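Sivier office furniture scheme moves to second stage

October 13, 2025

Small firms and home workers in Sivier can now apply for second-hand desks and cabinets under the second stage of a reuse scheme which began in August.

The scheme, run by the Grodetti furniture store on the old goods yard, takes in desks, drawer units and shelving from offices that are closing or moving, checks them over and passes them on for a small delivery charge. The first stage was open only to schools and community groups. It placed 683 items before the list closed at the end of last month.

Hsiu-ying Mok, who manages the store, said the larger pieces had been the hardest to find homes for. Long desks in particular tend to come out of open-plan offices and do not suit the spare bedrooms and back rooms where many people now work.

"People ask for a desk and they picture something a metre wide," she said. "What we get from an office clearance is often twice that or more. We would sooner fit it into a room properly than cut it down, so we have started going out to look at the space first."

A visit is now offered for any desk too long to go through a standard door in one piece. Staff measure the room, check the route in from the street and agree a position before the delivery is booked. The visit is free within Sivier. Homes in Vositov and the villages beyond it pay a fuel charge, which is taken off the delivery cost if the order goes ahead. 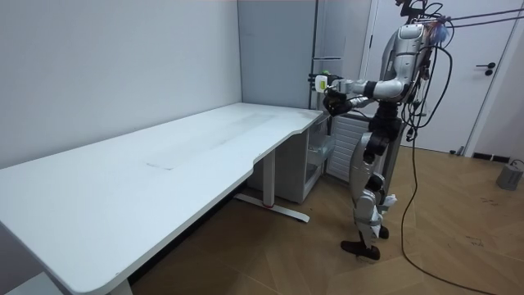 White desks have been the most requested in the smaller rooms, according to the store, and are usually the first to go when a new load arrives. Darker tops stay in stock longer and are priced lower as a result. Grey cabinets are also in good supply after two clearances in the summer, and can be ordered with a desk or on their own.

Mok said curved fronts had turned out to be more popular than expected. A cutout along the front edge lets a chair come in closer, and leaves a little more floor behind it in a narrow room. The store had been pricing these desks below the straight ones but has now brought the two into line.

The store asks people to think about where the cabinet will stand before the desk is delivered. One at the far end of a long desk can be awkward to reach once everything is in, and moving it later may mean shifting the desk as well. Drivers will put both pieces in place on the day but cannot come back to rearrange them without a second charge.

The removals firm Sakalauskas will continue to handle deliveries. It has added an evening run on Thursdays for people who cannot be at home during the day. Wooden floors should be swept before the crew arrives, and rugs rolled up and put in another room. The crew carries felt pads for the feet of cabinets – these are fitted on request at no cost.

The store hopes to place 1,000 items by the end of the second stage. Storage is the main limit. The goods yard building has one heated bay, used for wooden tops that would otherwise warp over the winter, and it was close to full last week. Offers of further donations are being taken by phone, but collections from larger offices may have to wait until the new year.

Applications can be made at the store or by post. Each applicant may ask for up to 5 items, and should give the length and width of the room, the width of the narrowest doorway and the number of stairs. Businesses need to show that they have fewer than 20 staff. Orders already placed under the first stage are not affected and do not need to be sent in again.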